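Garra que perde a força a meio da preensão: o que verificar na bancada

Dicas de oficina – Manutenção de células de dois braços
Texto: Nisha Pathak
6 de dezembro de 2021

A avaria descreve-se depressa. O braço desce, os dedos fecham, o objeto sobe alguns centímetros e a garra abre sem ordem do programa. O controlador regista o código 1391 (sobrecorrente no atuador da garra) e o outro braço continua a executar a trajetória como se nada fosse. É este segundo ponto que transforma uma falha de preensão num assunto de segurança.

O caso que serve de base a esta página ocorreu em abril, numa célula Zirnska com garras Nukano de dois dedos. A peça caiu sobre o tampo e rolou para a zona de trabalho do outro braço. O operador estendeu a mão para a apanhar. Não houve ferimentos, mas o braço só parou com o botão de emergência, e a distância à mão era pequena.

Antes de tocar em qualquer coisa

Carregar na paragem de emergência e rodar a chave para manual. Pausar o programa não chega: em pausa, os motores mantêm binário e podem retomar o movimento com um comando remoto. Cortar depois a alimentação da garra no conector próprio e esperar que o indicador da fonte apague. Se a garra ainda segura alguma coisa, apoiar a peça com um calço antes de desligar. Algumas garras abrem ao perder tensão, outras ficam presas – consultar o manual do modelo.

Não retirar peças caídas com o braço em automático, nem com uma pinça comprida.

Onde procurar a causa

Os objetos cilíndricos pequenos são os que mais denunciam o problema. Oferecem pouca área de contacto, rodam entre os dedos e obrigam a garra a corrigir o fecho várias vezes seguidas. Cada correção é um pico de corrente. Com utensílios de cozinha, como um ralador, a pega costuma ser mais estável, mas o peso fica fora do eixo e o pulso compensa.
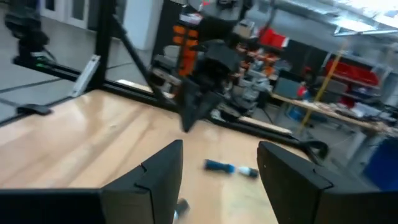
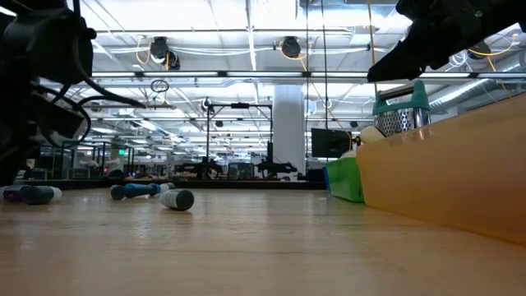
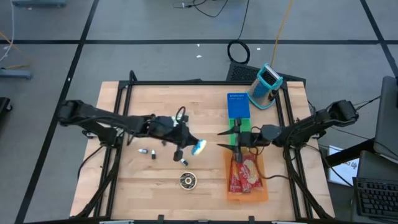
Oficina / Robótica / Avarias e segurança

A ordem de verificação que se segue vai do mais simples ao mais demorado.

1. Cabo da garra. Com a célula desligada, percorrer o cabo com os dedos desde o pulso até à base. Procurar zonas duras, achatadas ou com a bainha brilhante. O laço junto ao pulso deve permitir a rotação completa sem esticar. No caso de abril, o condutor de alimentação estava partido dentro da bainha, a dois dedos do conector, e por fora não se via nada.

2. Conector. Desencaixar, observar os pinos com lupa, encaixar de novo até ouvir o clique. Um pino recuado dá contacto com o braço direito e perde-o com o pulso dobrado.

3. Pontas dos dedos. Limpar com álcool isopropílico e um pano sem pelo. Pontas gordurosas escorregam, o controlador pede mais força e a corrente sobe.

4. Limite de corrente. Na célula em causa estava em 700 mA por omissão, e alguém o tinha baixado para 400 mA durante um ensaio com embalagens moles. O valor ficou gravado. Repor e anotar a alteração na folha da célula.

5. Firmware. A versão 2425 do controlador Awasthi trata o código 1391 como aviso local e não o comunica ao segundo braço. Foi esta a razão de o outro braço não ter parado.

Corrigir a paragem conjunta

Enquanto não houver atualização, ligar a saída de falha de cada garra à entrada de paragem protegida do braço oposto. A ligação deve ser feita por relé de segurança, com dois canais, por pessoa habilitada. O módulo Dosenine aceita as duas entradas sem alteração do quadro. Uma condição escrita no programa não substitui este circuito – se o programa bloquear, a condição bloqueia com ele.

Ensaio depois da reparação

Manter toda a gente fora do perímetro. Velocidade reduzida, tampo livre, um único objeto leve. Mandar fechar, levantar e rodar o pulso até aos dois extremos. Se não houver falha, desligar a fonte, soltar o conector da garra, repor a alimentação e iniciar o ciclo: os dois braços devem recusar o arranque. Se apenas um recusar, a ligação cruzada está incompleta e a célula não volta ao serviço.

Material: multímetro com sinal sonoro, lupa, álcool isopropílico, cabo de substituição do comprimento original, abraçadeiras de velcro. As de plástico, quando muito apertadas, esmagam a bainha e trazem a mesma avaria de volta.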